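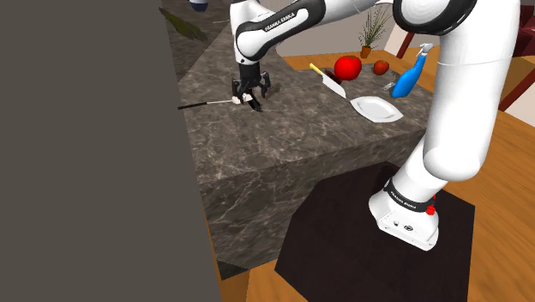
When a government wants to spend more than it collects, it has to borrow, and the law which permits the borrowing is often hidden inside another bill with a more popular name. In this guide I explain how to find such a part in a bill and read it without help from a lawyer. You need the text of the bill, a pencil and one free evening. I print the pages and spread them out on a flat surface, and a long countertop like the one with pale veins in the dark marble is good for it, as the pages can stay in order from front to back. If you read on a screen, open two windows next to each other.

1. Get the correct version

A bill changes many times before the final vote. Look at the first page for the words "introduced," "reported," "engrossed" or "enrolled." Enrolled means that both chambers passed the same text. If you read the introduced version in February and the vote comes later, please check again. I once wrote a long letter to my representative about a paragraph which was already deleted.

2. Go to the table of contents, but do not trust it

The short titles are written by people who want the bill to pass. A title such as "Emergency Relief and Other Matters" tells you almost nothing. Mark every line that contains "other matters," "general provisions" or "miscellaneous." The borrowing part is usually there.

3. Search for these words

Search for "public debt," "limit," "obligations" and "suspend." A limit can be changed in two ways. The bill can give a new amount, or it can say that the limit does not apply until a certain date. The second way has no dollar number in it, so a search for the dollar sign will not find it.

4. Follow the cross-references

You will meet sentences like "Section 4 is amended by striking the second sentence." Alone, this has no meaning. Open the older law in the second window, copy the sentence, and cross out the words by hand. Then write the new words above. It is slow work. In a bill of 1017 pages I needed nearly 60 minutes for one section, and my friend Yuzuki Hayashi, who is more patient than I am, found a mistake in it afterward.

5. Check the effective date

It is commonly near the end of the section. When there is no date, the law normally starts on the day it is signed.

6. Write one sentence

Try to say in one sentence what the section permits, to whom, and until when. If you cannot do it, go back to step 4. Bring this sentence when you call the office of your representative. The person on the phone has little time, and a section number helps them to find the right colleague.

Related guides
How to read a committee report
What happens when a budget is late
Calling your representative: a short script
Continuing resolutions in plain words
Where to find old roll call votes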